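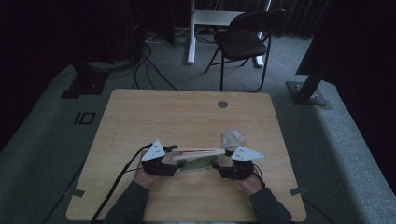
Section 4: Recording Your First Session

You should have finished Section 3 by now, which means the grippers are charged, paired and answering to the right names. If the left one thinks it is the right one, go back to 3.6. It will not sort itself out, and neither will your data.

4.1 Before you start

You will need:

Two hand grippers, left and right
Both cables
The club laptop with Illex open (the recording program, not the old one with the same icon)
One item from the task box
A partner to run the laptop

Roll your sleeves down or push them all the way up. A sleeve bunched at the wrist catches the cable, and you will find this out halfway through your best run.

4.2 Setting up the table

1. Put the table on its tape marks. The marks were measured by Mitali Liyanage over one long evening in August and she would like them left alone.

2. Clear the tabletop of everything that isn't part of the task. Phones, snacks and the Gramcombe rule book all count as everything.

3. Plug in the left gripper and let its cable drop over the edge of the table nearest you. Do the same on the right, with enough slack to reach your far shoulder. If you can't scratch your nose, you need more slack.

4. Check that the white plates are tight on their mounts. Wiggle each one gently. A plate that moves gets two turns with the small hex key, and a plate that still moves gets reported.

Note: The plates are how the software knows where your hands are. Don't decorate them. The Sultana team put stickers on theirs last season and spent a month teaching a robot arm to lunge at the ceiling.

4.3 Zeroing the grippers

1. Hold both grippers level over the middle of the table, jaws open.

2. Ask your partner to press Zero.

3. Close both jaws fully, then open them. The two bars on screen should rise and fall with you.

4. If one bar sticks at 5 or above with the jaws closed, there is something in the hinge. It is usually crumbs. Clean it with the brush and repeat from step 1.

Caution: Keep fingers out of the jaws. They are small, but they were built by students with strong opinions about springs.

4.4 The two-hand hold

This is the first task in the Rovstead course and the one most people underestimate. You are going to pick up a thin wrapped item and hold it by its ends above the table without dropping it, folding it or launching it at your partner.

1. Lay the item flat, long side facing you.

2. Say "start" out loud. Your partner presses Record.

3. Bring the left gripper to the left end and close until the packet stops sliding. Then stop closing. There is no bonus for crushing.

4. Bring in the right gripper and take the other end the same way.

5. Lift both hands together, slowly, just clear of the tabletop. If the middle sags, ease your hands apart a little. If the packet makes a ripping noise, that was more than a little.

6. Hold still for a slow count of five.

7. Lower it, open the right jaws, then the left, and say "stop."

Caution: Do not look up at your partner while holding. Everyone does it, usually to check whether they are being admired, and their hands drift every time.

4.5 Naming and saving

1. Type your initials, the task code and the run number. The code for the two-hand hold is 28.

2. Mark the run Good, Dropped or Strange. Use Strange sparingly. It is meant for cable snags and software hiccups — a run that hurt your feelings is still Dropped.

3. Keep the dropped runs. We train on some of them, and the rest are useful for humility.

Each member records 50 runs before moving on to Section 5. The club needs 1,000 for the qualifying round, so please don't save the same good run under several names. Illex checks, and so does Mitali.

4.6 If something goes wrong

The screen says No Plate: your forearm is probably covering one. Tip the gripper until the message clears.

Only one hand is recording: check the cable at the laptop end first, then at the gripper end. Then check that you plugged it in at all.

The packet has burst: mark the run Dropped, brush off the jaws and take a fresh item from the task box. Do not eat the old one. It has been handled by the entire club.

4.7 Packing up

Unplug both cables at the laptop before you coil them. Lock the jaws closed, put the grippers in the case with the plates facing up, and leave the table where it is.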